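Speaker notes, Thursday session, Hisdale

Start without the intro slide. Ask who in the room has a robot vacuum, then ask who still picks up socks before running it.

Main point: machines can do parts of chores. They can't yet do a whole chore in a home they haven't seen before.

Wetum results. 964 tries at picking one thing up and putting it in a box. 61 percent went in on the first try. Rigid items did fine. Cords and thin plastic were most of the misses. Say clearly that this was one object at a time on a bare table.

Shop floor: the Somboon packing line has 2 arms and still needs a person to clear jams. Parts arrive facing the same way, so it's an easier job than a bedroom. Pause for questions.

Next slide, tidying.
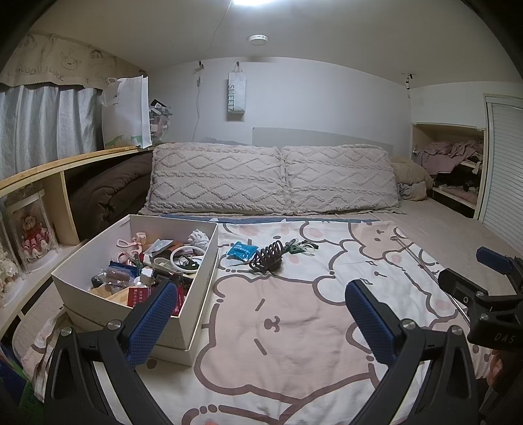
Somkiat Intarasuk

Leave the slide up a while. Point to the cords on the duvet, then to the open box. The cord has to come up without dragging the cables next to it. The box already has clear plastic bags in it, and they are hard for a camera to read. Then the question of what belongs in the box at all. Fleltora gets that from a list the owner types in.

Go to costs. Skip the demo video if it's past 3:30.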